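Sullwood workshop, notebook
9 April 2021
Dye bench, madder and onion skins

Back on the wool after far too long away from it. Anjani Liem had left the Zalcombe skeins soaking for me, bless her, so I could get straight on with the mordant. I used the alum at the strength in Lau's old notes and kept the pot low the whole time. Last November I got impatient with it and ended up with something close to felt.

Madder first. 300 g of dried root, rinsed in cold water (the rinse came out a horrid mustardy brown, which I've kept in a jar in case it does anything for the linen). Then up to 60-something – no, I did write it down this time, it never went past 63 – and held there for the afternoon while I wound the Closa yarn. I love that yarn but it tangles if you so much as look at it.

Three skeins went in. The first came out after an hour and is a soft coral, really lovely, the sort of colour I'd happily knit a whole cardigan in. The second stayed till teatime and is nearer to brick. The third is still in there and I'm leaving it till morning, lid on. Anjani Manurung thinks it will go brown on me. We'll see!

Onion skins next, and those never let you down. I had 79 g saved up, all yellow ones, and the skein was golden before I'd found my gloves. A dip in the iron pot took one end to a mossy green that I want more of. Must write IRON on that spoon, I nearly stirred the madder with it.

Water: I used the rain butt for everything today. The tap here is so hard that it pushes madder towards purple, and I was after a proper warm red. Somebody please test the butt before the next batch, the strips are in the drawer under the scales.

Colour to aim for on the next round is a carton red, much cleaner than my brick. 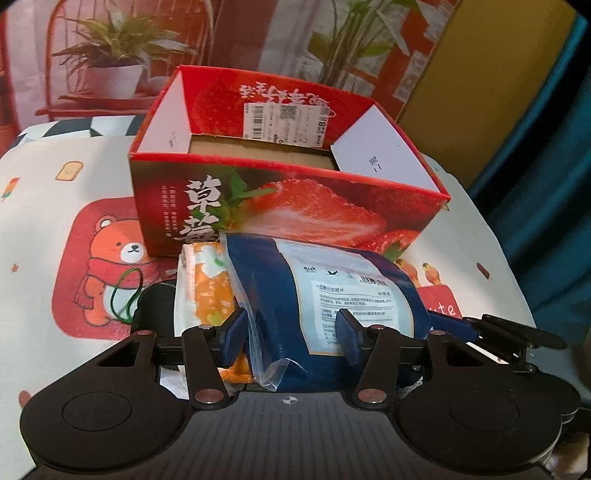
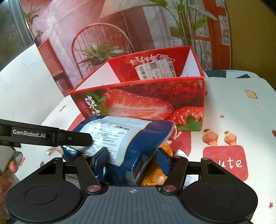 The red carton, open, with the navy packet in front of it. I'd like a navy near that one from the indigo as well.

To do before the next session
Lift the third skein, cool it in the bath, don't wring it.
Weigh what's left of the alum.
Ask Lau if the second madder bath is worth running on silk.
Tie labels on the Zalcombe skeins, they all look the same once they're dry.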